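Comedian Selina Nägeli takes her hit show about fasting, family and starting over on the road this September

July 2025

Selina Nägeli has spent most of her adult life talking to strangers in dark rooms, and she would like to meet a few more of them. The Swiss-born stand-up will take her second full-length show, "Nothing Until Sundown," on tour this September, opening at the Lirnerum, the much-loved old music hall where she first stood behind a microphone and forgot her closing joke.

The show began as eight minutes at the end of a club night and grew, a story at a time, into an evening that audiences have been bringing their mothers to (and in a good many cases, their mothers-in-law). It follows Nägeli through the first year of her marriage into a family that keeps the Orthodox fasts with great seriousness and breaks them with even greater enthusiasm. She had told her future in-laws, over a very large dinner, that going without cheese for Lent would be no trouble at all for a person from Switzerland. The rest of the show is more or less about what happened next.

"I thought it would be a food story, and I had all these jokes about lentils," says Nägeli. "But when you take away the thing you normally reach for at four in the afternoon, you find out what kind of mood you've been in for the last fifteen years. My husband found out too. He was very kind about it, and he also started taking longer walks."

Audiences can expect plenty of family, a fair amount of church etiquette, one long and much-requested story about a misunderstanding with a priest and a casserole dish, and some frank and affectionate talk about what it means to be married to somebody who believes in something a little differently than you do. Nägeli is not a person who makes fun of faith from the outside. She goes to the services, she stands for the whole thing, and she has opinions about shoes as a result.

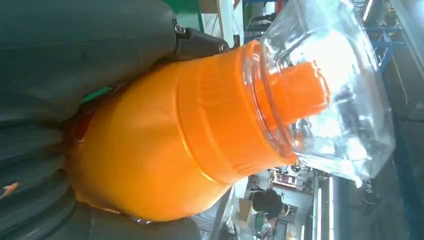
The tour is produced by Cundska, the independent comedy company that has looked after Nägeli since her first show, and directed by Vsevolod Symonenko, who came to comedy from the theater and still insists on a proper dress rehearsal. Symonenko grew up with many of the customs the show describes, and he has been a patient guide through the finer points, including the difference between a strict day and a day when fish is allowed.

"Selina would call me late in the evening and ask if something was funny or if it was just rude," says Symonenko. "Usually it was funny. Twice it was rude, and those parts are gone, and I think she misses one of them. What I love is that people who keep the fasts laugh in one place and people who have never skipped a meal in their lives laugh in another, and then somewhere in the second half they all start laughing together."

More than 3,000 people saw the show during its early run in small rooms, and many of them wrote afterward with fasting stories of their own, from Lent, Ramadan, Yom Kippur and one rather heroic office diet. Nägeli has read every letter. With the writers' permission, a few will be read aloud each night after the intermission, and there will be a box in the lobby for anybody who would like to add to the pile.

After the opening at the Lirnerum, the tour moves on to the Pastov Playhouse and finishes with two nights at the Sydorenko Theater, where the larger hall seats 2,000. The running time is just under two hours with the intermission. The show is recommended for ages 16 and up, as it contains some strong language and a grown-up conversation about marriage.

Tickets are on sale now through each theater's box office, in person or by phone. Discounts are available for students and seniors, and groups of eight or more can ask the box office about sitting together. Both nights at the Sydorenko Theater will have captioning.

Interviews with Selina Nägeli and Vsevolod Symonenko can be arranged through the press office at Cundska, which will also be glad to help with review seats for any stop on the tour.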